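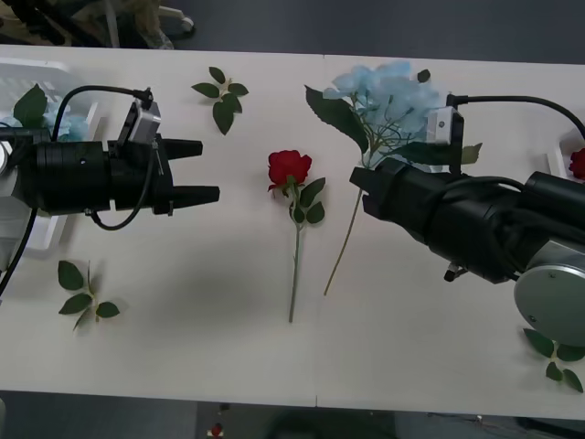
Zindusa Handbook > Parties and Visits > Housewarming

Housewarming party

A housewarming is a party held by people who have just moved, usually in the first few weeks, so that friends and family can see the new place and bring a little something. It's entry 2307 in this handbook and one of my favorites to keep up, because I've moved a lot and thrown a few of these myself (one good, one pretty bad, the rest somewhere in between).

Name

The word goes back to the days when warming a house meant exactly that. Guests came with firewood and lit fires in the hearths, and everybody got a warm room out of it. Older people where I grew up just called it an open house, which I found confusing as a kid. The French have a nice phrase for it that translates as hanging the chimney hook, the hook being the thing that held the cooking pot over the fire.

Timing

Most hosts wait until the beds are put together and the bathroom door closes. I held my first one in April, the same week we got the keys, and people ate chili off moving boxes. It was fun! I would not do it again. A drop-in afternoon works better than a sit-down dinner, especially if you own four chairs -- folks come, look around, eat something, and leave when they feel like it.

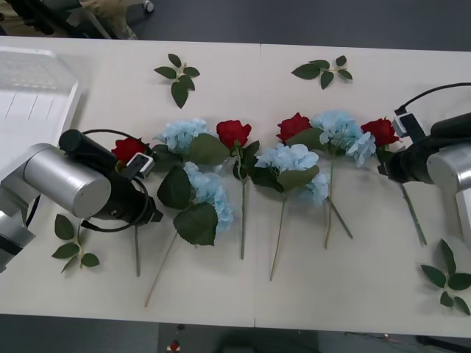 Na-rae Seok wrote in to say that I have this backward, and that the boxes are the best part: once everything is put away it's only a regular party, and guests don't feel useful anymore. She gives hers before unpacking and lets whoever shows up put the books on the shelves. I've left my own advice in, but I can see her side of it, and she does have more bookshelves than I do.

Gifts

Bread and salt are the old standbys in a good part of Europe, bread so the house never knows hunger and salt for a life with some flavor. A broom is another one (a new broom, please, since plenty of families think an old one drags the old dirt in with it). These days it's mostly dish towels, candles, jam, a bottle of wine or a potted herb. My sister always brings light bulbs and batteries, and I used to tease her until the night we needed both.

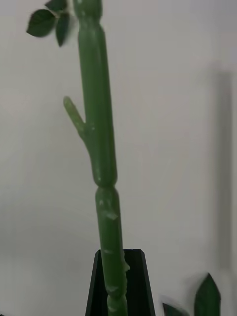 Homemade things go over well as long as they're small. A new household has no idea yet where anything goes, so a big quilt rack or a painting puts people on the spot. A jar of soup mix with the directions tied on gets eaten. Registries for housewarmings do exist, and opinions on them run hot -- I'm against, my cousins are for.

The tour

Somebody will want to see the closets. Decide ahead of time which doors stay shut and tell whoever else lives there, or you'll be explaining the laundry to your boss.

See also: Going-away party, Hostess gift, Potluck

Last updated: 19th July

Contact | Copyright Zindusa Handbook | Back to top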